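Foam Shape Sorter: Frequently Asked Questions

Answers to the questions we get most often about the green sorter block and its pieces. If yours isn't covered, write to Nerea Segura at the Prasholm help desk. Mail is answered every Tuesday.

How many holes does the block have?

Thirteen, in three rows. The far row has a hexagon, three small round holes and the notched rectangle. The star is in the middle row. 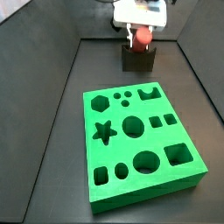

Green sorter block, with a red cylinder at the small black holder behind it.

Is the black holder part of the set?

Yes. It keeps one peg upright between turns. Extra holders can be ordered singly under part number 112.

Which way around should the block go?

Put the hexagon at the far left. The activity cards are drawn from that side, so a block turned the other way won't match them.

My red peg is hard to line up. Any tips?

Hold it near the top and keep it straight up and down. Bring the bottom end over the hole before you lower it. If it catches on the foam, lift it clear and start again. Pushing harder can tear the edge of the hole. 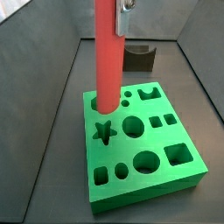

Red peg held upright above the far left corner of the block.

What is the piece for the U-shaped hole?

The arch. It only goes in with its notch facing the same way as the notch in the hole. Card 86 covers this piece by itself.

Can I see through any of the holes?

The large round hole in the middle row is open at the bottom, and the surface underneath shows through it.

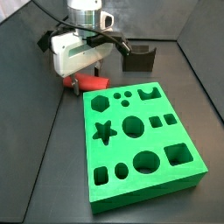 What should I put the block on?

Any flat, level surface will do. A plain dark one makes the green edges easier to see. Avoid thick carpet, where the block rocks when a piece is pressed in.

How do I clean it?

Wipe it with a damp cloth and a little dish soap, then let it air dry. Use a cotton swab in the corners of the star. Don't put it in a dishwasher.

Can I replace a lost piece?

Yes. Send the name of the shape and the color to Gonzalo Escobar in spare parts. Orders placed in March may take longer because of the yearly stock check.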